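Building a Gripper Arm in a Shared Shop
Handout 4: Wiring, Slack and First Picks
Stellan Bakke, Wumville Workshop Evenings

Last time we bolted the fingers on and admired them. Tonight they have to do something, so please read the cable section before you power up. I wrote it after killing two connectors in one evening.

Leave a loop of slack wherever the wrist turns. Move the arm by hand through its full range, slowly, and watch the cable the whole way. If it goes tight anywhere, your loop is too short. Zip ties are cheap – connectors from Zitilis are not.

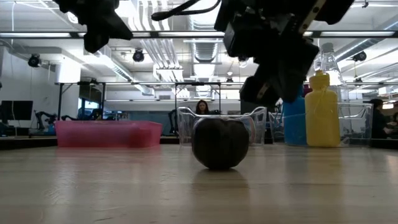 For first picks, set the closing speed to 15 percent and the force limit to 5 newtons. Use one object, alone on the table, and make 10 attempts before you change a setting. Write down the misses too, including the embarrassing ones.

Shiny tabletops will let a round thing roll away at the first nudge. Come in from straight above and close evenly.

For next week: bring your log sheet and the D'Amico bracket, if you still know where you put it.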